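From: Floor Verstraete
To: vustonent-users list
Subject: Re: how many table-setting runs before we retrain?

Dirk Coppens wrote:
> We have 1,120 runs from April and the policy still fumbles
> the cutlery. Do we keep recording the same layout, or change
> it up? Riet thinks another 200 of the same won't help.

I'm with Riet. When I went through the April set, nearly all of it had the tray in one of two spots and the cutlery parallel to the table edge. The model has learned those positions and not much else.

What I'd suggest for the next batch:

Move the tray and turn it a bit between runs. Swap the colour of the cup and plate when you can. Put the napkin down at an angle, and let it overlap the knife sometimes. Keep the arms' start pose the same as before - Florian's replay script still depends on it.

Aim for 800 new runs across six operators. Please don't bin a run just for a slow grasp. If the spoon gets dropped and picked up again in the same run, keep it and put "recovery" in the notes field. Bin it only if someone reaches in by hand.

The layout I have in mind is along these lines, with the spoon off the tray and the knife partly under the napkin:

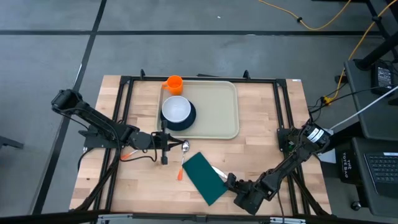

Should old and new runs go in the same training set?
Keep them in separate folders for now and mix them at training time, so we can change the ratio without copying files.

Annelies has the operator roster, so send her your hours.

Floor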